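Sorting out the repair cupboard: my report on a term at Priden

Why I picked this

For my independent project I wanted something I could get my hands on, and everybody on my course seemed to be writing about social media. I was already going to the repair café at Priden most weeks (mainly for the cake, at first), so I asked if I could do my project there. My question was a simple one. Why do some household things get mended and others get thrown away, even when the job is about the same size? I had a hunch it was money. I was partly wrong, and I'll get to that.

Priden is a community workshop in an old carpet showroom. It has a big front room with tables, a back room with the noisy tools, and a cupboard that everyone moans about. People bring in lamps, toasters, chairs, coats, leaky bits of bathroom, all sorts. You sit with the person doing the mending and you're meant to join in, so it isn't a drop-off service. I like that about it, although I know a few visitors who'd much sooner leave the toaster and go shopping!

What I did

I went along for 10 sessions between January and May. At each one I had a short form with five questions on it, and I asked people to fill it in while they waited. How long have you had it, what's wrong with it, have you tried to fix it yourself, what would a new one cost, and what will you do if it can't be mended. My tutor thought five was too few. I think if I'd had any more, people would have stopped halfway down, and even with five I got some very short answers. One form just says "kettle" for everything.

I also kept a notebook. This turned out to be the best thing I did, as people say far more over a cup of tea than they'll ever write on a form. I wrote it up on the bus home while I could still remember who'd said what.

The sealant evenings

Halfway through the term Priden started running evenings on small jobs around the house, things like bleeding a radiator or redoing the seal round a bath. I hadn't planned to include these, but they were so busy that it would've been silly to leave them out. The bath seal one was packed. Loads of people have a mouldy line round the bath that they hate looking at every morning, and almost none of them had ever tried to do anything about it. 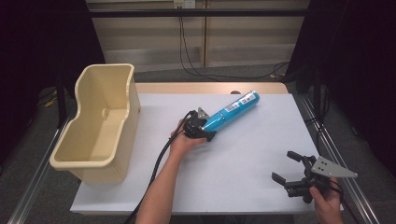 What surprised me was how many people thought you needed a trade certificate or something to touch a bathroom. One woman had been living with a gap behind her sink for two years. She could knit a jumper with a pattern I couldn't even read, so it clearly wasn't about being clumsy. She said she was scared of making it worse, and then having to explain to a plumber that she'd been meddling. I wrote "scared of being told off" in my notebook and underlined it, and after that I kept hearing the same thing from other people in different words.

I had a go at home too, on my nan's bath. My line was wobbly and I got the stuff in my hair. The masking tape trick does help, but you have to pull the tape off before it skins over, and I went and answered the phone. Nan says it has character. I'd call it a first attempt.

What people told me

Money did matter. When a new one was cheap, people shrugged and said they'd probably just get another. Toasters and kettles came off badly here. But it didn't explain the things people were really stubborn about. A man brought in a plastic radio that he could have replaced for less than his bus fares, and he came back for it three times. It had been in his kitchen since he moved in and he liked the sound it made when you clicked it on. I don't know what you'd call that in proper research language. I've put it down as "fondness" in my table, and my tutor hasn't complained yet.

The next big thing was whether you can get inside. Screws you can see are friendly. Clips that snap are not, and neither is glue. We had a hand blender made by Clillora that nobody at our table could open without cracking it, and in the end its owner took it away in a carrier bag looking really fed up. Compare that with an old Onsri fan heater, four ordinary screws on the back and the whole thing came apart like a sandwich. The owner did most of it herself and went home grinning.

I hadn't thought about this before I started, but the screws seemed to change how people behaved. If they could see a way in, they leaned forward and asked to hold the screwdriver. If they couldn't, they sat back with their arms folded and waited for somebody else to deal with it.

The last thing was spare parts. Miltach is the shop we all get sent to, over by the station, and it's brilliant but it shuts at four in the afternoon. If you work a normal day you can't get there. So a job that needs a new rubber ring could drag on for weeks, all for a part the size of a penny. A few people gave up at that point, and I can't blame them.

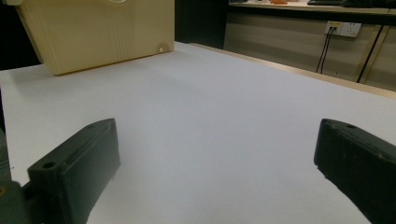
I should own up to some problems with my results. The people who come to a repair café already like the idea of mending, so I was never going to meet the ones who chuck everything straight in the bin. I could have stood outside the tip with my forms, and I did think about it, but it was February and I'm not that keen. Also I changed the wording of the question about cost after the second session, when I saw that people were guessing wildly. The early answers don't match up very well with the later ones, so I've kept them apart in the table at the back.

And I got involved. You're supposed to stand back a bit when you're doing research and I was useless at that. If someone was struggling with a lamp I put my pen down and held the other end of it. There are gaps in my notes where I was busy stripping wire, and one page has a tea ring over the bit I needed most.

What I'd do next

If I carried on, I'd ring people up a few months later to find out if the mended things were still going. I'd love to know about the fan heater. I'd also ask what they had tried since, by themselves, at home with no one watching. My guess is that somebody who has opened up one thing will have a go at another, but I haven't got the evidence for it, only a few chats by the tea urn.

I'd also ask Priden about keeping a small tin of the most common parts, washers and fuses and rubber rings, so that people don't have to get to Miltach before four. I've mentioned it and they said yes in principle, as long as I'm the one who tidies the cupboard first. I've made a start on the bottom shelf.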